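A Hand-Held Gripper From the Arango Workshop

Efraín Guzmán and Marisol Ticona on jaws, brass inserts and backlash

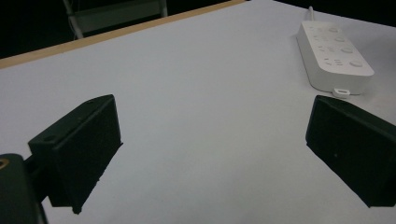

Efraín Guzmán has been building hand-held grippers at the Arango shared workshop since August, and the current one is version 4. He handles the mechanics; Marisol Ticona writes the firmware and keeps the log. The jaws are matte black blocks with broad inner faces, each much larger than the parts it will normally pick up. "People ask for thin fingertips," Guzmán says. "Thin ones flexed. I wanted a flat face that stays flat, so I made it boxy and accepted the bulk." With the jaws open there is a wide stretch of white table between them, and he considers that gap the main result of the last redesign. Version 3 opened a little over half as far.

The body takes brass threaded inserts, set with a soldering iron. Guzmán used to run screws straight into the plastic. "Fine for the first assembly. By the fifth you have a hole and no thread." He now puts an insert at any joint he expects to open more than once.

The linkage took longer. Play in the short connecting arms meant the jaws closed out of parallel, and the log has several pages on it. Ticona measured the error with feeler gauges before either of them changed a part. "He wanted to reprint everything," she says. "It was one pivot – the bore was oversize." They reamed the next print to fit a steel pin and left the rest alone.

The log now stands at 3,111 open-and-close cycles on the present set of jaws. Ticona stops every so often to check the screws and write down the play at the tip. She has recorded 19 faults, most of them in the wiring. A connector from Plendden was replaced with soldered joints and strain relief.

Guzmán is less settled on the grip surface. He has tried bare plastic and a glued rubber sheet, and the rubber peels at the lower edge. "A molded pad is next," he says. "I need to make the mold first, and the drawing for that is half done."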